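Calibrating the Wrist Camera on the Flekby Suturing Arm

This page covers step 4 of the build. The arm should already be bolted down, homed and running the Stekard motor driver.

Mount the camera in the Comeck bracket with the lens facing along the instrument shaft. Tighten the clamp screws by hand, then a quarter turn more with the driver. Route the cable on the outside of the bracket and leave a loop long enough for full wrist travel.

Set focus with the lens ring. Aim for the jaws and the wrist joint. The near end of the shaft will stay blurred at this distance, and stopping down further only costs light. Lock the ring with the set screw.

In the config file, set exposure to 3000 and gain to 200. Leave auto exposure off. Wet tissue and polished steel both throw highlights, and auto exposure will hunt every time the jaws turn.

Open the live view and move the wrist through its range at low speed. With suture in the jaws, the strand should stay dark and distinct against the tissue on both sides of the instrument.
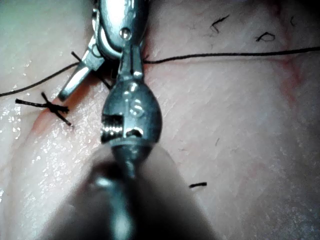
If the thread breaks up into the background, raise the lamp before touching the gain. Save the profile, restart the driver and check that the log reports port 3788 open. The Wongsuwan tracker connects on that port and is set up in the next step.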